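Tablecloth

A tablecloth is a piece of cloth spread over a table, either to protect the surface or to dress it for a meal. It is among the commonest household textiles and among the most written about, though a good deal of what has been written is hard to check. Claims about its age, its proper size and its effect on hygiene are often repeated from one housekeeping manual to the next without any source.

Origins

Popular histories like to give the tablecloth a single birthplace. The evidence does not allow it. Cloth rots, and few early household pieces survive, so most accounts lean on paintings and inventories. Both have their problems. A painter might add a cloth to show off folds, and an inventory lists what a wealthy house owned, which says little about what was used on a weekday, or whether poorer homes had one at all.

The well-known story that diners once wiped their hands on the hanging edge of the cloth is likely to be true of some tables in some periods. It is usually told as if it were true of all of them.

The Baltitz cloth

A linen cloth kept in the small town museum at Baltitz is sometimes called the oldest table linen in its region. The label rests on a note by a former keeper, Jenő Kovács, who matched it to an entry in a parish list. Krisztina Győri, who went through the same list in July 2022, pointed out that the entry, number 3269, gives neither a size nor a pattern and could refer to any plain white cloth. The museum has kept the label but added the word "possibly".

Materials

Linen, cotton and blends of cotton with polyester are the usual choices. Linen is often said to last longer than cotton. This depends heavily on the weave and on how the cloth is washed, and sellers seldom say which cloths they are comparing. Blends crease less and dry faster, but can hold on to grease. Coated cloths wipe clean and tend to crack along the folds with age.

Makers' claims deserve some care. The Climero range was sold for several years as good for 1000 washes, a figure that came from a test on small unhemmed squares. Hems and corners are where most cloths give way first.

Size and drop

The drop is the length of cloth that hangs below the table edge. Manuals commonly ask for 20 to 30 centimetres at family meals and more at formal ones. These figures are treated as rules, but they appear to be little more than habit, and older books disagree with one another. A longer drop catches on knees and chairs.

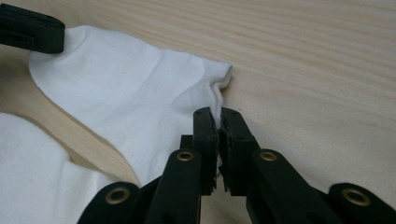

Stains and care

Advice on stains is the weakest part of the subject. Salt on red wine is recommended almost everywhere, yet it mostly soaks up liquid that a dry towel would take up just as well. White wine poured over red has even less to be said for it. Cold water, applied soon, is the one measure on which most sources agree. Hot water can set stains that contain egg or milk.

Ironing a linen cloth while it is slightly damp does make the work easier. The further claim, that it makes the fibres stronger, is not supported by anything usually cited for it.

Customs

Many places are credited with customs of their own. Ait Brahim is said to keep one cloth in each family for weddings, and Trurkik to leave the cloth on the table overnight in December. Both reports go back to a single travel book whose author spent very little time in either place, and later writers have simply copied them.

See also: Napkin; Place mat; Table runner; Household linen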